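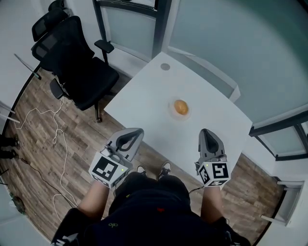
Photo credit: Triltilska, via Sustley Home Help

Sustley Home Help > Rooms and furniture > Floors and cables

How do I stop cables getting run over by an office chair on plank flooring?

square_table_woes

Hello all, first post so be gentle! I've got a square white table that does for everything, work and breakfast and whatever else turns up (an egg in a little glass dish this morning, very civilised), and a black mesh office chair on casters that lives next to it. The chair is great. Headrest, armrests, padded seat, no complaints. The floor is that brown and grey plank-pattern stuff and I'm fond of it too.

The trouble is everything that ends up on the floor. I've got a white cable in a proper tangle right by the chair, and then a dark one running off diagonally across the planks. The white one I can at least see. The dark one I've caught with my foot more times than I'd like to admit, and last month I rolled a wheel straight over it and had to stop and check I hadn't squashed the thing.

What I've tried so far: sticky cable clips along the skirting (fell off within the week), and coiling up the white one with a bit of string, which looked lovely until I needed the length again. I also looked at a big plastic floor mat, 121 cm on its long side, but I'm worried it'll trap grit and scratch the planks, and it isn't cheap for something I might hate.

I can't have the table up against a wall. The light is much better in the middle of the room and I like being able to sit at any side. I'm renting as well, so nothing drilled into the floor please, and the landlord isn't keen on glue.

So, what do people do? Cable cover? Different wheels? Am I just going to have to learn to pick my feet up?

Thanks in advance!

muddlealong

Had the same thing in our back bedroom, so here's what we ended up with, for what it's worth.

Start with the diagonal one. A cable going across the middle of a floor is the one that'll get you, and the shortest route is nearly always the worst one. Take it back to the wall, run it along the skirting, and only bring it out into the room at the last moment, straight across to the nearest table leg. You'll probably want a longer lead for that. Measure the route with a bit of string first (you've already got the string!) and add a bit for slack at both ends. I bought mine too short and was very cross with myself.

For the stretch that does have to cross the floor, get a soft rubber cable cover, the low sort with sloping sides. Mine's a Dullico, grey, came in a roll, and it's heavy enough to lie flat with no glue at all. It curled up at the ends when it was new so I left it under some books overnight — after that it behaved. Chair wheels go over it with a bit of a bump. I wouldn't want to do that all day but now and then it's fine. Check underneath it once in a while and hoover there, it does collect crumbs.

One thing to look at before you buy any cover is how thick your cables are, as the channel in the narrow ones is tiny. And don't stuff lots of them into one channel. If a lead ever feels warm, take it out and have a look.

As for the tangled white one, leave the string and get some hook-and-loop straps. They come off in a second when you want the length back. Make a loose, floppy coil, nothing tight, and hang it from the underside of the table with a stick-on hook. The hooks do hold on a smooth table top if you wipe it first and let it dry properly. I suspect your skirting clips fell off thanks to dust or fresh paint, ours did exactly the same until I gave the skirting a good clean.

Lastly, the wheels. If your casters are the hard plastic kind, swap them for soft ones. They pull out and push in on most chairs, though you do need to check the stem size. Ours took ten minutes and a fair bit of swearing, with the chair upside down on a blanket. They're so much quieter, and kinder to the planks, and I never did buy a mat.

Daneshvar_flooring_fan

just get a rug

tea_and_skirting

I'd go along with nearly all of that, apart from the bit about not needing a mat. We had a clear one for 2 years on similar flooring and it didn't leave a mark, but I did lift it and sweep under it every time I did the room. If you know you won't bother, don't get one. Grit under a mat is just sandpaper.

The rug idea is all right too so long as it's a flat-woven one. Casters hate anything fluffy. And please don't run a cable under a rug, you can't see what state it's in and people tread on it without knowing.

Might be worth having a think about which leads need to be out at all, as well. I used to leave a charger trailing across the room all day for something I plugged in once, in the evening. It lives in a drawer now and the floor looks twice the size.

square_table_woes

Thank you! Going to try the string-measuring tonight and order a longer lead and some straps. I've turned the chair over and the wheels are definitely the hard kind, so soft ones are on the list for July when I've got a bit more money. Will skip the mat for now, I know what I'm like with sweeping.

Does the rubber cover smell, by the way? I've had a bath mat that did.

muddlealong

It did a bit for the first few days. I hung it over the line outside and it went off.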